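Handout 5: Demonstration Recording with Hand-Held Grippers
Project course, Drestholm lab section
Issued 21 November 2019. Supersedes the September version.

1. Purpose

Each team records demonstrations of one household task and passes them to the training group. The task for this handout is wiping an upright surface with a cloth. Henrique Amaral keeps the task list; changes go through him.

2. Before recording

Check the marker plate on each gripper. A plate that has shifted on its screws invalidates the calibration, and the session must be repeated. Start the head camera first, then the right gripper, then the left. Route the cable over the forearm and leave enough slack for a full reach.

Choose a surface with some printed detail on it. Plain walls gave poor tracking in the Heso trials — 3 of the first set were lost for this reason.
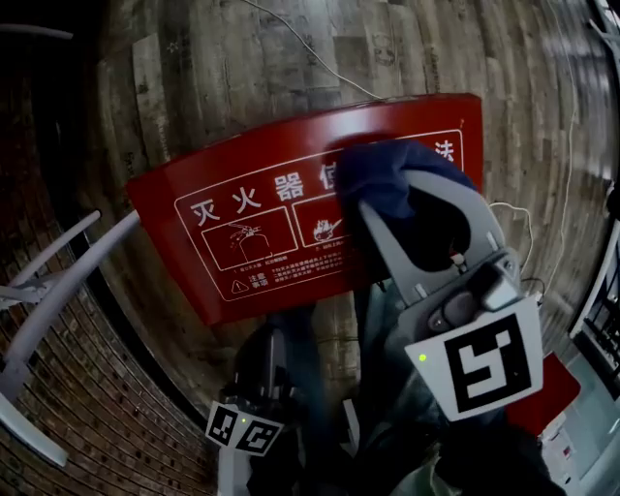 3. Wiping strokes

Grasp the cloth near its center, so that it bunches over the finger. Make contact before moving sideways. Strokes run left to right, then return without lifting. Keep the marker plate turned toward the head camera for as much of the stroke as possible. If the wrist has to rotate past the point where the marker is readable, finish the stroke, reset and mark the episode "R" in the log.

The idle gripper stays low and in view. Do not rest it on furniture.

4. Quota and log

Each team delivers 85 accepted episodes. The previous group recorded 146 to reach that number, so plan the time accordingly. Log entries give episode number, operator, surface and result code. Empty fields are returned to the team.

5. Known problems

The Flillport sync script drops the first second of gripper data if the head camera is started late. Vasco Marinho has a patched copy — ask for it before the next session. The Peñalver reader still rejects file names with spaces.

Reading for next time: section 3 of the calibration notes.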